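Monday, notebook, detergent trial

Melnyk sent over the new low-temperature enzyme liquid with a cover note claiming it lifts set collar grime in one cold cycle. I've read a dozen notes like it. We said we'd give it a fair run against the Flitama powder we already use, so it gets one, but I'm writing down my doubts now so I can't pretend later that I never had them.

Setup. White cotton only. Each piece got the same collar soil, brushed on dry and left over the weekend. Three washes per product, cold, no softener, no prewash. Dose per the Melnyk label, which is vague ("one cap for a normal load," and the cap has two lines in it). I used the lower line. If they complain, they can print a better cap.

Load weight is the thing that bothers me. Their own data sheet tests at a load I would call half empty, and any soap looks good with that much water sloshing around. Filled the drum the way people fill a drum.

Water hardness strip read 105, same as last time. Drain hose on the Esargate machine is still kinked behind the wall bracket. I straightened it before the first wash and it had slumped again by the third, so rinse volumes may not match. Flagging it, not redoing it.

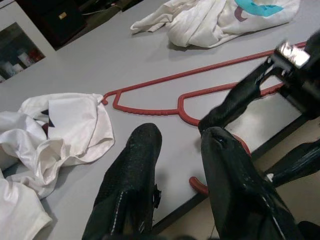
Tiruwork Kahsay thinks I have the soil wrong. Her point was that brushed-on grime sits on top of the weave and comes off with plain agitation, so both products will look fine and we'll learn nothing, and she wants a water-only control before anybody writes a number down. She also asked why the pieces were left over the weekend if the claim is for "set" stains, when set could mean a month in a hamper.

Fair on the control. I should have had one from the start. Less sure about the month. If Melnyk means a month they should say so, and the cover note doesn't.

Washed with water only after lunch. Collars came out grayer than either product by eye, but the gap to Flitama was smaller than I'd like, and I now trust the first set of readings less. Melnyk was a shade ahead on two washes and behind on the other. I wouldn't buy a bottle on that.

Reflectance meter drifts. Zeroed it on the Skusta tile before every reading and it still wandered. Audrey-Anne Dhillon has the spare, ask her.

Smell: strong. Somebody will call it fresh.

To do:
Redo all with rubbed-in soil, water control included
Fix hose properly
Ask Melnyk which cap line, and what load
Order more cotton, we're down to the stained stuff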